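Setting up a home blood pressure log before a kidney donor evaluation

Applies to the Avness transplant program, living donor office, Vadmont campus. Candidates referred through the Laskowska clinic use the same log.

The donor office asks for a home blood pressure record before the first evaluation visit. The record covers 14 days, with two readings in the morning and two in the evening. Candidates who already take blood pressure medicine should call the office before starting.

What you need

An automatic upper-arm monitor. Wrist and finger models are not accepted.
A cuff that fits. Measure around the middle of your bare upper arm and compare the result with the range printed on the cuff.
A chair with a back, and a table that holds your forearm at heart level.
The log sheet from your Platby folder, or a plain notebook with columns for date, time, upper number, lower number and pulse.

Taking a reading

1. Do not smoke, exercise, or drink coffee or tea for 30 minutes beforehand.
2. Empty your bladder.
3. Sit with your back supported, feet flat and legs uncrossed. Stay quiet for five minutes.
4. Place the cuff on bare skin, with the lower edge just above the bend of the elbow. Do not roll a tight sleeve up above it.
5. Rest your arm on the table, palm up, and press start. Do not talk while the cuff inflates.
6. Write down all three numbers as shown. Do not round.
7. Wait one minute and repeat.

Take morning readings before breakfast and before any medicine. Take evening readings before bed. Use the same arm throughout.

Missed or odd readings

If you miss a session, leave the row blank and add a day at the end. If the monitor shows an error, reseat the cuff and start again from step 3. Do not delete a high reading; write it down with a short note if you were sick, in pain or short of sleep.

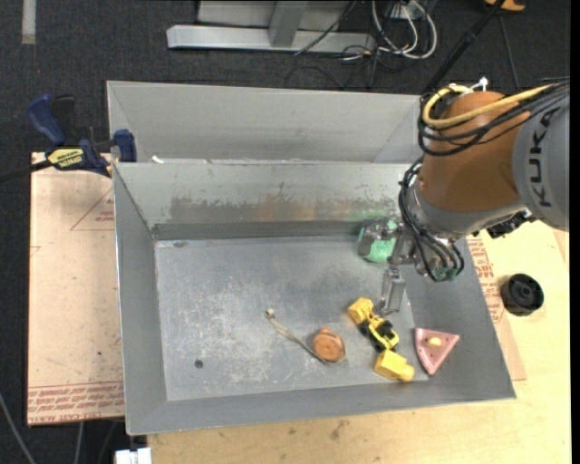 If the upper number is 180 or more, or the lower number is 120 or more, rest and measure again. If it is still that high, call your doctor right away. With chest pain, trouble breathing, weakness or changes in vision or speech, call 911.

Sending the log

Bring the sheet and the monitor to Room 206. A nurse will check your monitor against the office device. Logs can also be uploaded in the Platby portal under Donor Forms, as one file with all pages in order. Uploads received after 16:00 are reviewed the next working day.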